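Who Wrote the Checklist? Good Practice Rules for Humanoid Robots Serving Drinks in Shared Spaces

Final report, Robotics Practice elective
Group 28

1. Background

Our group was asked to look at whether the practice guide we were handed at the start of the semester is any use for the kind of work it claims to cover. The guide is called Nadis and it came to us through Bostier, the firm that set the project brief. It runs to 60 clauses. The task we were given to test it against was drink service: a two-armed humanoid at a table, a dispenser, a cup, and people walking past.

We started out fairly neutral. By the middle of August most of us had stopped being neutral, and the report should be read with that in mind.

2. What the guide asks for

The clauses fall into four groups: the work area, the robot's hands and anything covering them, people nearby, and record keeping. Record keeping is by far the longest. It tells you which forms to fill out, who signs them and how long to keep them. The section on hands is two paragraphs.

We think this is the wrong way round. A signed form will not stop a finger going somewhere it shouldn't. When we raised this in our first check-in we were told the forms exist to show that an operator has thought about the hazard. Maybe so, but we filled out the first batch in one sitting over lunch and can't claim much thinking went into it.

3. Method

We went through the guide clause by clause and put each one into one of three piles: can be checked by looking, can be checked with an instrument, or can't be checked. Two of us did this separately and then compared. Where we disagreed, the clause went into the third pile, on the grounds that if two people who have read it closely can't agree on what passes, a tired operator on a Sunday shift won't do any better.

We then used the clauses from the first pile during sessions at the Klinhom demonstration room, where the robot was operated at the dispenser. We didn't modify the robot or the program. Our log for the whole project has 2403 entries, most of them very dull.

4. Findings

4.1 Clearance from people

The guide says bystanders must be kept at "a suitable distance" while the arms are powered. No figure is given, and no method for working one out. A distance that suits a slow reach to a cup may not suit a fast swing of the elbow, and the guide makes no distinction between them. In practice the operators used their own judgement, which was mostly sensible but differed from one person to the next.

A line of tape on the floor would do more than the whole clause. We suggested it.

4.2 Hands, gloves and food contact

Clause 14 says coverings on the hands must be "clean and suitable for the application". Fabric gloves are a reasonable choice for grip. Whether they're a reasonable choice near the part of a cup that someone will put their mouth to is a different question, and the guide is silent on it. A human worker behind a counter would be told to hold a cup low down. We could not find an equivalent sentence for a robot anywhere in Nadis, and we looked hard.

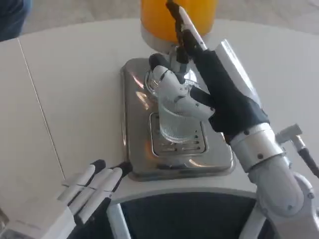
Figure 1. Right hand at the dispenser: fingers curled around the rim of the cup, one finger raised along the front of the orange container.

Figure 1 would pass the guide as written. The cup is upright, it is centred on the grate of the drip tray, and the other hand is resting near the table edge, clear of the dispenser. Our own draft rule would fail it on the grip at the rim. We are not saying the hold is unsafe, only that a food-handling rule ought to have an opinion on it and this one doesn't.

There is also the matter of washing. The guide says gloves should be changed "regularly". We asked three operators what that meant to them and received three answers.

4.3 Spills

Surprisingly decent. The clauses on drip trays, cable routing and wiping down are plain, short and checkable, and we put nearly all of them in the first pile. Whoever drafted this part had worked with liquids near electronics before.

4.4 Comparison with the Prirnard checklist

Prirnard uses a one-page list for its own sessions. It's rougher and has a spelling mistake in the title, but each line can be answered yes or no by someone standing at the table. We preferred it.

5. Limits of this report

We worked with one robot, one room and one task. None of us has food safety training, so section 4.2 should be read by someone who does before it is acted on. We also had no way of testing whether following either document reduces incidents, and we'd be wary of anybody who claims it does.

6. Recommendations

Put a number on bystander distance, tied to arm speed.

Add a clause on where a cup may be held, and say whether the rim is allowed.

Replace "regularly" and "suitable" wherever they appear, or delete the clause.

Cut the record keeping section by half and move the forms to an appendix.

Leave the spill clauses alone.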